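Technology > Robotics > Features

News Features Reviews Archive Subscribe

Who Picks Up the Bottles?

By Chantal Friesen
19 January 2025

The tidy-up task at Zistlow has a short specification. A set of household objects is placed on a flat surface. Two arms must pick them up and put them where they belong. A person does it without thinking about it. The Zistlow machine, running a control model called Skirkent, finished the job without help in 16 of its last 31 attempts.

Bohumila Jireš, who runs the manipulation group, regards that as a fair result and a poor product. "A dishwasher that worked half the time would go back to the store," she said.

Rigid objects are mostly under control. A bottle has a known axis, a stiff wall and a cap that reflects light in a predictable way. If the fingers close a few millimeters off center, the bottle turns slightly and the grasp holds. Failures come from tipping, and from contact with whatever is next to it.

Soft objects are another matter. Plush has no fixed outline. Long pile hides the surface the fingers need to reach, and the wrist camera loses most of its view as the gripper closes in. The model was trained on 2843 demonstrations recorded by human operators, of which 343 involved fabric or stuffed toys. Darcy MacLeod, who maintains the training set, would like that share to be much larger.

Two-handed work adds a timing problem. When both grippers meet near the center, each arm becomes an obstacle for the other, and an object in one hand can push on an object in the other. The controller has no direct measure of that force. It infers it from motor current, with a lag of about a tenth of a second.

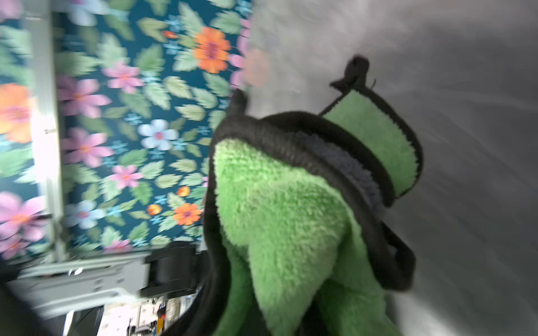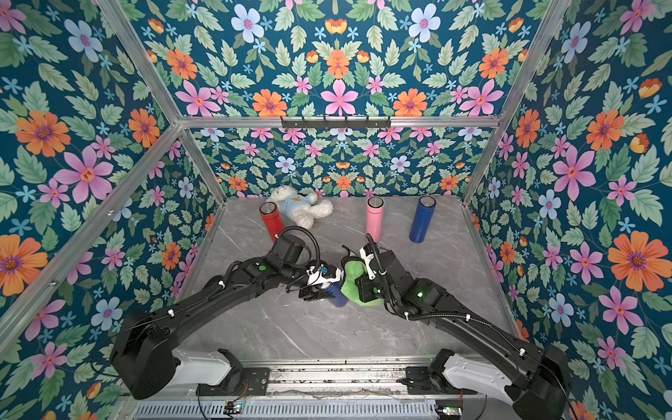
The shop floor is closer

Maëlle Pelletier buys equipment for Pavix, a contract packing firm, and she has tried three systems of this type. Her requirements are narrower than a household's. The items on a packing line arrive in a known position, the lighting does not change, and a fault calls a worker who is standing nearby.

"I can fix the parts tray," she said. "You can't fix a living room."

Pavix now uses a Zacharias two-arm cell to load bottles into cartons. Bagged textiles are still packed by hand. Pelletier plans to test the cell on those in June, at reduced speed, with an operator approving each grasp.

Mackenzie Boychuk, who services the cell, spends most of his visits on cables and finger pads. Pads wear faster on soft goods, he said, and a worn pad looks to the software like a bad grasp. The replacement interval in the manual was written for cartons.

At Zistlow, the next round of trials keeps the same objects and changes only their starting positions. Jireš wants the completion rate on soft items reported separately from the rest, a breakdown the group has not published before.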